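Moving our cooking club site off a big CMS: static generator or something lighter?

Posted in the Site Builders board by overo_fan

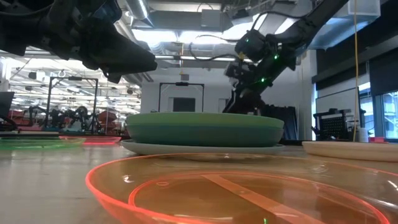
So our supper club in Wusville has had a website for years, and I've put my hand up to rebuild it before the November dinners start. It runs on a full database-backed CMS with 27 plugins, and I reckon we use four of them. There are 2,532 pages in it if you count every tag archive, attachment page and draft that got published by accident. Real content is maybe a tenth of that: recipes, a dinner calendar, a page about how to join.

I spent last weekend playing with a static site generator and I'm smitten. You write a recipe in a plain text file, run one command, and there's your page. No logins, no database, no updates screen with a red bubble on it. I had 30 recipes converted before lunch and the whole lot built in less time than it takes the old dashboard to load!

What I haven't sorted out is the editing. Three of us write for the site and I'm the only one who's happy in a terminal. Has anyone done this with a mixed group? I'd love to hear how you set it up.

---

marlo_k wrote:

Did exactly this for a bushwalking club and it's the best thing I've done on the web in ages. Put the files in a repository, hook it up to a host that rebuilds when something changes, and let people edit in the browser. My walkers got used to it in a fortnight. The odd one still puts a colour name where the date should go, but the build fails and the old page stays up, so no harm done.

---

Yakubu Odukoya wrote:

I'm going to disagree, in a friendly way. I look after sites for a few community groups and I've been called in twice to put a CMS back after somebody swapped it for a generator. The site was lovely and fast both times. Then the keen person moved away, and the people left behind couldn't change a phone number.

You've got 27 plugins and use four. Turn off the other 23, delete them, clear out the junk archives and see how it feels. That's an afternoon's work. If it's still slow, look at the theme. I'd bet on the theme.

---

overo_fan wrote:

Fair point about the keen person moving away, I'm probably that person. But I did try the cleanup on a copy. It got quicker, and I still hated the editor. Recipes are such tidy little things (title, serves, ingredients, method) and the block editor makes each one a craft project. Every writer lays theirs out differently. With the text files they all come out the same, and I can search the lot for "cumin" in a second.

---

tessellate wrote:

That's an argument for structured content and has nothing to do with static vs dynamic. You can set up a recipe type with proper fields in almost any CMS. Your writers get a form, you get matching pages. I don't know why people skip over this bit of the software, it's the good bit!

---

Volodymyr Dovhaniuk wrote:

Agree with tessellate, and you can have both. Keep a small admin screen that saves to text files and build the static site from those. We run ours like that for a theatre group. The writers see a form with labelled boxes, I see a folder. My theme is called Moto, I wrote it myself and it's a single stylesheet plus five templates. Happy to share it.

Two things to check before you jump:

Redirects. Export every old address and map the ones that get visits. I skipped this and was patching broken links for months.

Comments. If people leave notes under the recipes, decide early whether you're keeping them. Static comments can be done but it's fiddly.

---

Yakubu Odukoya wrote:

Volodymyr's setup is the first version of this I'd be willing to inherit. My condition would be a one-page handover doc with the host login, the domain renewal and how to add a recipe. Get one of the other writers to follow it while you sit on your hands.

I still think the admin screen is one more thing to break.

---

marlo_k wrote:

Everything's one more thing to break, mate. A plugin took our calendar out on the night of the AGM.

---

overo_fan wrote:

This is great, thank you all. I'm going with the form-plus-files idea, and Volodymyr, yes please to Moto. Plan is to get the recipes over first and leave the dinner calendar on the old site until I've worked out bookings. Redirect list is already open in a spreadsheet and it's uglier than I expected. Handover doc is going in the same folder as the recipes.

If anybody has a neat way to deal with accents in file names, I'm all ears. We've got a whole set of Zúñiga family recipes and the build keeps making two folders for them.

---

Filed under: Content management, Static sites, Clubs and community

Last updated: November

Comments (3)

pip_dev: For the accents, it's almost certainly two different encodings of the same letter. Normalise the names to one form, or strip accents from the address and keep them in the title.

overo_fan: It was exactly that! One batch was typed on a Mac and the other came out of the export. Fixed, down to one folder.

grey_heron: Would love to know how the bookings part goes. We have 30 seats and a paper list.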